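2026-03-12
Bench top and bench things. N. Dunne

Started 15 minutes late, waiting on the key to the store cupboard. Cillian had it.

Main job was to get through the odds and ends that have been drifting on and off the big table since the Dmytriv work finished, decide what stays with the room and what goes back to shelf stock. Second job was to look at the tabletop itself before Esi orders more oil.

Top first. It's the light wood one from Clason, last oiled in June. Went over it by hand with the lamp held low. The long seams feel flush everywhere I could reach. One raised spot near the front, very slight, and I could only find it with a fingernail. Marked the position in the bench book and left it. Daithí wants to sand it back with 200 grit and I would sooner wait and feel it again in a few weeks. The Pellard oil tin has more than 432 ml left by weight, going by the label density, so no need to order for this bench yet. Told Esi.

The wipe-down cloths in the bucket are the wrong ones again (the blue ones shed). Swapped them.

Plant. Ita brought it in and it has been living on whatever surface was free. It's still in its round black pot. I lifted it and checked underneath for a ring on the wood, found none. If it is going to be on the table at all it should have a saucer. Watering goes on the sheet by the sink, initials please. 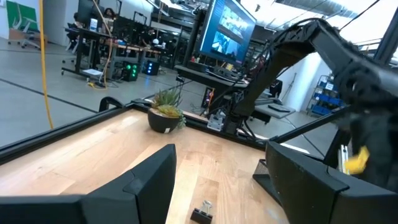
Succulent in its pot, toward the back of the top. Binder clip in front.

The label on the pot needs redoing. Ita says she will do it, with the plant name and the date it was last repotted, if she can remember it.

Binder clip: belongs with the job sheets. We keep finding these on the table at the end of the day and they do mark the wood if anything heavy gets put down on top of one. I put a jam jar on the windowsill for them. Black clips only. The small colored ones go back to the office.

Lampshade is the awkward one. It came with the lamp from Windell and is a good deal bigger than it looked in the listing. There is no good way to store it. Stood up it takes a whole shelf, and on its side it wants to roll. Tried the bottom of the store cupboard and the door won't close. For now it can stay out, but please pick it up by the ring inside and not by the outer edge. I have seen what happened to the last one.

To check: does the fitting come out of the shade without tools? Cillian thinks there's a collar that unscrews. If so we can bag the fitting separately.
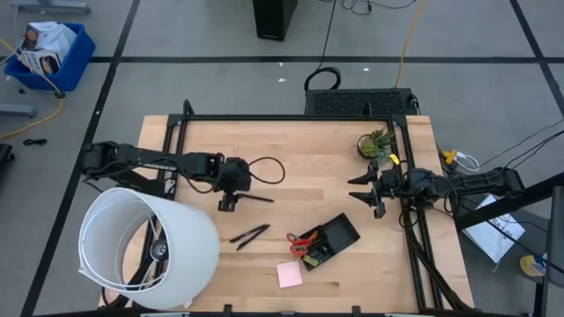

Lampshade on its side at the corner; tongs, and the tray with the red-handled scissors.

Tongs. The black pair stays with the room. Spring still has a decent pull. There was another pair on the list and I could not find it in either drawer, so I crossed it off.

Tray. The small black tray is for scissors and little things. It has been collecting extras, so I am setting a limit of 5 items including the scissors. Anything over that gets moved to the drawer at the end of the day by whoever notices. The scissors are the ones that cut properly, so no tape with them. There is a dull pair in the drawer for tape.

Carpet tiles: one near the door is lifting at the corner. Not the bench's problem but I caught a shoe on it twice. Daithí has spare adhesive left from the hall.

Left to do:
Saucer for the plant (me)
New pot label (Ita)
Try the collar on the lamp fitting (Cillian)
Feel the raised spot again, no sanding until then (Daithí, me)
Move the oil tin off the radiator shelf. Esi did this while I was writing, it's in the metal cabinet now, second shelf.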